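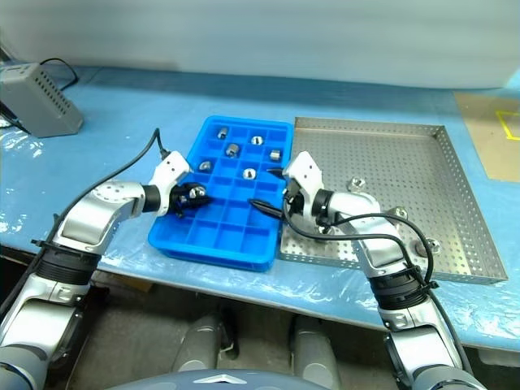 Slide 1. Blue tray, nuts and fittings, power supply at the back.

Leave this up while people find seats. Don't start until the door stops banging.

Good afternoon. I was given the slot after lunch and the subject of small parts, so I know what the organizers think of me.

My talk is about sorting. The slide shows a tray with square compartments, four to a row, and some silver hardware in the upper half. The lower half is bare. I would like you to look at the bare half and notice how it makes you feel. If you feel calm, you are a planner. If you want to put something in it, you work in my shop.

(Pause. If they laugh, fine. If they don't, go straight on.)

Background, keep it short. I ran the parts bench at Norance for six years. When I took it over, the sorting system was a coffee can. There were two coffee cans, to be fair, and the second one was labeled OTHER. Every fastener we took off a returned unit went into one can or the other, and every time we needed one back, somebody poured the can out on the bench and stirred it with a finger. I timed this once. I won't give you the number, I still have friends there.

So we bought trays. Then we made every mistake you can make with a tray.

Mistake one: sorting by name. Nuts with nuts, fittings with fittings. Sounds sensible. Go back to the slide and look at the nuts. They aren't all alike. One of them is plainly bigger than the hex nut in the row above it. Put those in the same cell and you have a very small coffee can.

Mistake two: filling it up. At the Drallden site they had a rule that an empty cell was a wasted cell. By June they were keeping earplugs in there. Also a tooth. We never got to the bottom of the tooth.

Leave room. A job always produces a part you didn't plan for, and it needs somewhere to sit while you work out what you did wrong.

Mistake three, and this one is mine: no order. I told people any empty cell would do. Then I went home, and the next shift couldn't tell which nut came off first. Now we fill from the top left and read it like a page. People complained for almost a week, which for that crew is a standing ovation.

(Water.)

A word on the surface underneath. Ours is a soft mat with clear film over it. The film wrinkles and shines under the lights, and I have been asked twice whether we could get rid of it. We could. We could also go back to scrubbing grease out of the mat. Small silver things show up well on blue, so keep the color if you get a say in it.

Power supply in the corner: somebody will ask. Ours stays at the back of the table and the cables go out behind or off the side. If a cable has to cross in front of the tray, move the tray. I have picked up a full set of Astine fittings off a floor, on my knees, with visitors present.

If time is short, skip Pruitt and go to questions. If time is long, tell the Pruitt story, but leave out the name of the hotel.

Questions. Repeat each one into the mic. If it's about the tooth, take it outside.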